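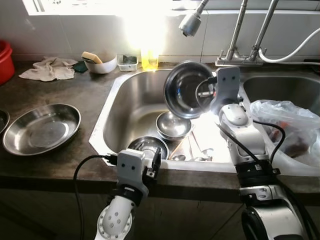
Luller arms at the sink, right gripper holding a steel bowl

stedwood58
My impression of the Luller two-arm kit after one month. Steel bowls are fine when gripped on the edge. Assembly took me two evenings, and the Kawaguchi manual is good except the cable pages. Price was 2671 with shipping.

multis_fan
For that money I would wait. Your cables hang over the counter and near the bowls. My Multis set has them inside the arm.

stedwood58
Yes, the cables are the weak point, I agree. But Multis asks a yearly fee and Luller does not.

pim80
How does it manage the thin things, like the chopstick?

stedwood58
Badly. I tried 80 picks with spoons and chopsticks in May and 71 were good - almost all the bad ones were chopsticks.

multis_fan
I don't call this badly. Still, in strong sun like yours my camera loses the steel completely. Do you close the curtain?

stedwood58
No, I only lowered the exposure in the settings, second page.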